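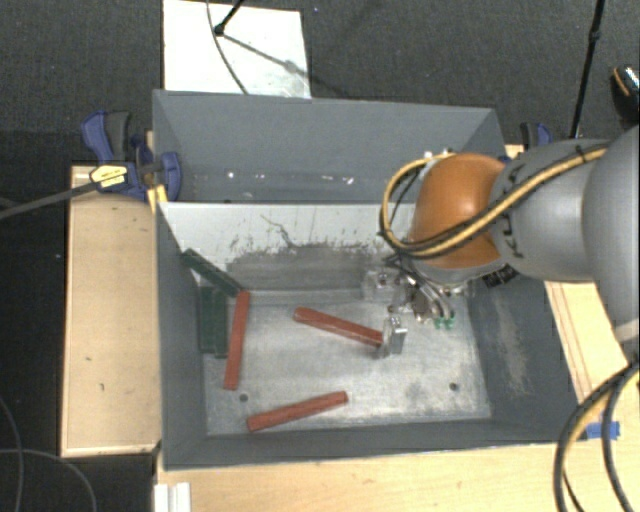

Gray bin with red and dark green pieces.

Tundari Short Answers: data card

Version: September 27, 2021 release
Maintainer: Damian Krajewska
Language: English

Summary

Tundari is a set of short written answers to everyday questions about sorting household items: what people keep, what they give away, and what they call the groups they sort things into. It was put together for work on text clustering and spelling correction. There are 300 answer files from 85 writers.

Files

answers/ holds one plain text file per answer, UTF-8, Unix line endings.
writers.csv has one row per writer, with age band and region.
prompts.csv lists the 8 prompts and their short codes.
labels.csv gives the topic label for each answer.

File names start with the prompt code, followed by the writer number. Writer numbers are not in order of sign-up.

Collection

Answers were typed into a web form in July. Writers could skip any prompt, so most of them did not answer all 8. The form had no spell check, but some browsers add their own, and we did not record which. Spelling and punctuation are left as typed. Names, street names and phone numbers were replaced with the tag REMOVED.

Labels

There are 6 topic labels. Two readers labeled each file separately and then went over the ones they disagreed on. The label "other" is used for answers that don't address the prompt. Blank answers were dropped before numbering, which leaves gaps.

Known problems

Prompt PR4 was reworded partway through collection. The date of the change is in prompts.csv.
A few answers in the Prusham region group contain curly quotes that break older CSV tools if you merge the files.
Age band is missing for writers who left it blank.

Use

Free for research and teaching. Please don't try to identify writers. Send corrections to the maintainer with the file name and the line in question.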